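Tutbridge wrap dispenser: two months in

I bought the Tutbridge dispenser back in January after one too many fights with a roll of cling wrap. You know the one, where you lose the end of the film and spend five minutes picking at it with a fingernail while dinner goes cold on the bench!

It's a long plastic tub with a lid, a slide cutter and suction feet. The cutter is the best part. It glides both ways, so my left-handed partner gets on with it too, and the edge comes off clean nearly every time (corners on wide sheets can go a bit ragged). I've used it for school sandwiches, leftover curry and half a watermelon, which took 2 goes.

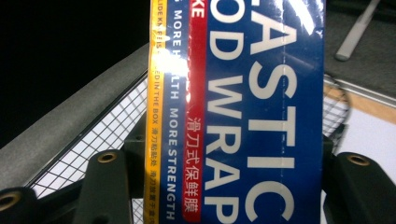
Plastic food wrap in the blue box, slide-cutter style.

Now the grumbles. The suction feet are rubbish on our timber benchtop, though they grip the tiles beautifully. The lid hinge has gone a funny colour from turmeric. And a catering roll only just squeezes in, so measure yours first if you buy big like I do.

I had a Prasari dispenser before this with a little serrated blade, and I've still got a scar on my thumb. Much happier with the slider! Four stars from me, and I'd go to five if they fixed those feet.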